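About us

Paka is a small software shop in Clultdale. Five of us, one product (also called Paka, we ran out of ideas). It's a time tracker for freelancers. Free version does most things, paid version does invoices.

Started by Hala Ghanem and Muchen Xia, evenings and the odd Saturday. First release had 32 users and most of those were mates of Muchen's. Now 2,258 paying customers, plus a lot more on the free one.

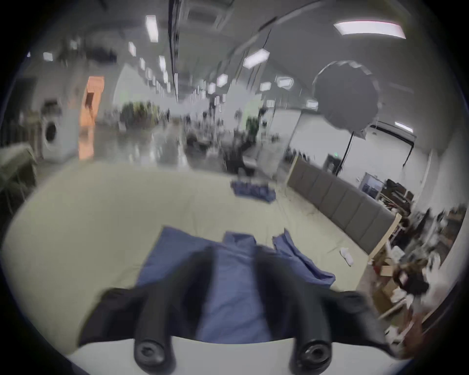
How we make money: licences. That's it. Pay once, keep it, upgrades half price. We did try a monthly plan. People hated it, support inbox was grim, we dropped it by September and refunded everyone who asked (146 of you).

No ads, no toolbars, no bundled rubbish in the installer. We get offers, we say no.

Who does what
Hala Ghanem - Mac version, accounts, website
Muchen Xia - Windows version, the sync server
Manee Chaiyaporn - support, so be nice
Zixuan Cheng - design and icons
Hongmei Su - testing, translations, the manual (yes theres a manual)
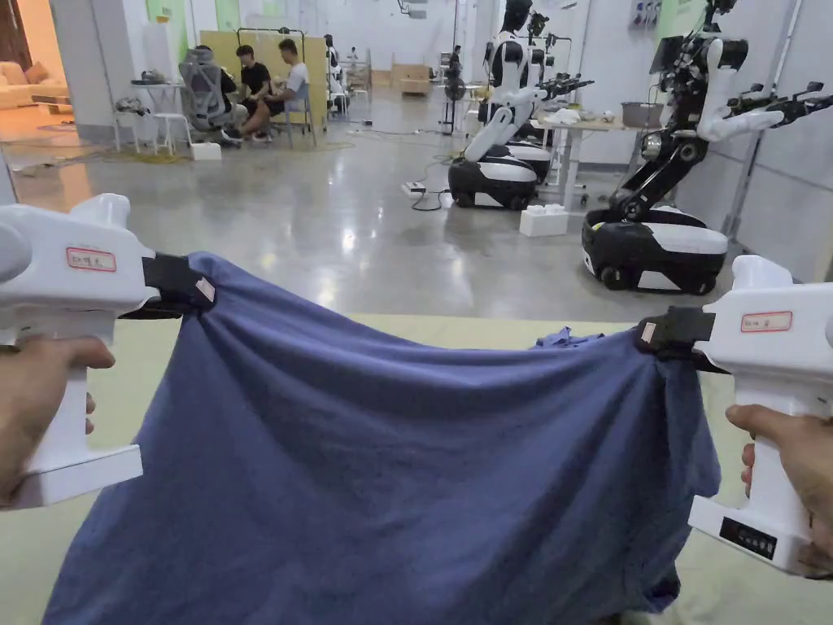 Support is by email. Manee answers most things the same day, weekends slower. If its a crash please send the log, it's under Help. Lost your key? Use the form, dont buy another one.

We also look after Lei, the little invoice template editor we took over from Irkby when they shut. Still free. Bug fixes only for now, no new features promised.

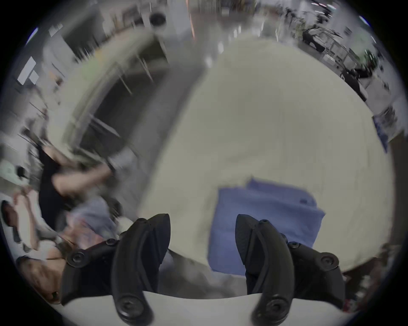
Page last changed: September

Not hiring at the moment. Resellers, we don't do bulk deals under 32 seats, sorry. Schools get it free, just write from a school adress and tell us how many machines.

Press: logos and screenshots on request, ask Zixuan.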